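Pickle in a Pristdale back kitchen: a chat with the maker of Gekthorpe lime pickle

Thursday, half past four, and the woman behind Gekthorpe pickles has her sleeves up and no time to sit down. She'd rather I didn't use her name ("put the pickle's name in, that's the one I want people to remember") so I haven't. We talk over the sink. Notes typed up fast, sorry for any slips.

She started with lime. One jar, then a shelf of jars, then a stall at the Pristdale market. Now there's lime, aubergine, and a green mango one that comes and goes.

"Lime is the one people write to me about," she says. "They either want more salt or less salt. Never had one person say the salt was right."

Her method is plain enough. Limes cut in eighths, salted, left in a covered bowl in a warm spot and turned every morning. Skins go from hard green to a sort of khaki. Then the spices, toasted whole and ground after, then oil, then the jar. No vinegar in the lime, plenty in the aubergine.

"You want the mustard seed to pop but you don't want it brown. Brown is bitter. Take it off the heat before you think you should."

What about quantities? She writes them on the back of the order book. For 2000 grams of limes, 100 grams of chilli powder and 4 tablespoons of fenugreek seed, no more. Fenugreek is the one she's fussy about. Too much and teh whole jar tastes of burnt sugar and old tea, she says. Salt she won't give me. Trade secret, or she's tired of the letters. 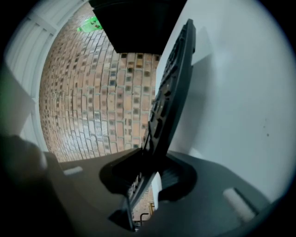

A regular at the stall had told me beforehand that the fenugreek was the whole point of the lime, and that the last batch could have done with a bit more of it. I pass this on. It gets a snort.

"They can sprinkle it on at home. I'm not doing it. You can't take it out again, can you."

Fair. Moving on to oil. Cold-pressed mustard oil was what she wanted, but she sells to the public and the labelling was more bother than it was worth, so it's rapeseed now with ground mustard seed in for the bite. She heats it till it shimmers, lets it go completely cold, then pours. Warm oil on the limes makes them soft. She likes them with a chew.

The aubergine is a different animal. Cooked right down in a wide pan with garlic, ginger, tamarind and a dark sugar, stirred the whole time towards the end. That one takes 90 minutes and she doesn't leave the stove. Radio on, phone off.

"People think it's jam. It is a bit like jam. When you drag the spoon across and the oil comes out at the sides, it's done. If the oil stays in, keep going."

And if it catches on the bottom?

"Bin it. Don't scrape, don't be clever, don't tip the top half into another pan. You'll taste it in every jar."

Spices come from Willow, a wholesaler on the far side of Pristdale, jars from Blackwood. She used to buy jars anywhere they were cheap and had lids that didn't match and wouldn't seal. One bad week of leaking parcels and that was that. Blackwood lids have a coating that stands up to the acid. Dearer. Worth it, she reckons, if only for the sleep.

I ask about the green mango. A sigh. The mangoes have to be rock hard, sour, stone not set. She can get them for a few weeks and then the shop sends her half-ripe ones that go to mush in the salt. In January she had none at all and people were cross with her, as if she'd hidden them.

"I tried it with cooking apples. It was nice! It wasn't mango pickle. I put it on the stall as apple and it sat there. Same people asking for mango, standing right in front of it."

She still makes the apple for herself. Bramleys, peeled, in thick chunks, same spices as the mango but less chilli, and a spoon of nigella. Good with cheese on toast. She eats it with pork pie, which she says I should try before I pull that face.

Heat levels. Does she do a mild? She did a mild. It sold out first every week, which annoyed her so much that she stopped, then started again when the rent went up. The mild has sweet paprika for the colour and half the chilli. She won't call it mild on the label. It's down as "lime, gentle".

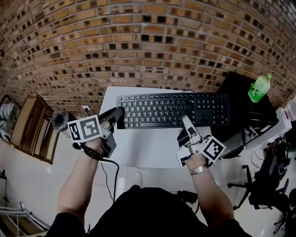 How long does a jar keep once it's opened? Six weeks in the fridge is what she prints on the label, with a clean spoon every time and the oil kept over the top of the fruit.

The spoon matters more than the fridge to her mind. Crumbs are what does it. Butter as well, people go in with the same knife they've used on their bread and then wonder. If the top looks dry, press everything down with the back of the spoon and pour a bit more oil on. Any fur, throw the lot.

Unopened it goes on getting better. She thinks the lime is harsh when it's new and won't sell it until it's had a month on the shelf. The peel goes darker and the sauce thickens up round it. Her own jar, the one in her kitchen, is over a year old and nearly black. I get a bit on a cracker. Deep, salty, almost like treacle at the back, then the chilli arrives late and stays.

What does she have it with? "Rice and dal, that's proper. But mostly eggs." Fried egg, spoon of lime pickle, soft white roll. She also stirs a teaspoon into mayonnaise for chips, and rubs the oil from the top of the jar over a chicken before it goes in. The oil's the best bit and people pour it down the sink, she says, which she can hardly bear to talk about.

Next is a carrot one. Thin sticks, salted and dried off on a cloth overnight, then mustard, turmeric, and lemon juice. Quick pickle, eat within the fortnight, so it can't go in the post. Market only. She's on her third go at it, the first was too wet and the second had a cinammon stick in it that she now says was showing off.

Does she want a shop? No. More shelves, a second wide pan, and someone else to peel the garlic.

By now it's gone six and the limes need turning, she forgot them this morning. The Gekthorpe stall is at the Pristdale market, by the bread. Bring your jar back and she'll knock a bit off the next one, as long as it's been washed.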